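The Desk by the Wall

My aunt left me the flat in Prermont in January, with two keys and a note: "Wipe everything. Then decide."

So I began with the white desk.
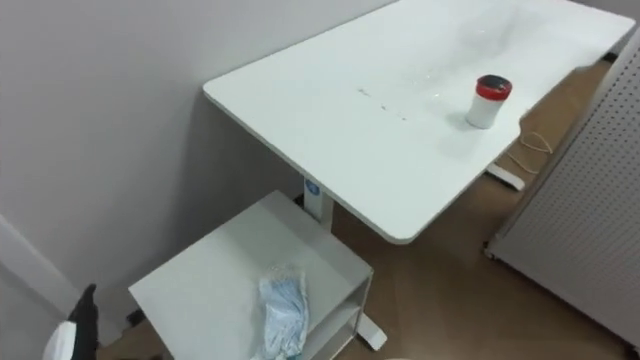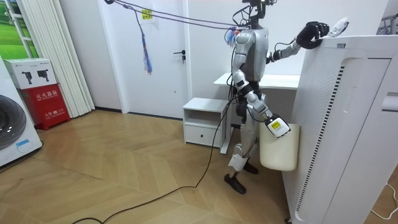 Photos: Indach / Theodorakopoulos

The water stood on the top in small drops, and I watched it before I took the cloth. In my language we have a word, jita, for the light which stays in water after somebody has left the room. I could not find it in English. My aunt wrote it 63 times in her letters, and she never explained it to me.

I wiped from the wall toward me. I cleaned the little cabinet too, first the flat top and then the shelf below, where my hand had to go in like into an oven.

At 4 o'clock the desk was dry. I sat on the floor and read her note again. On the back she had written, very small, "Leave one drop."

I went to the kitchen and filled a glass.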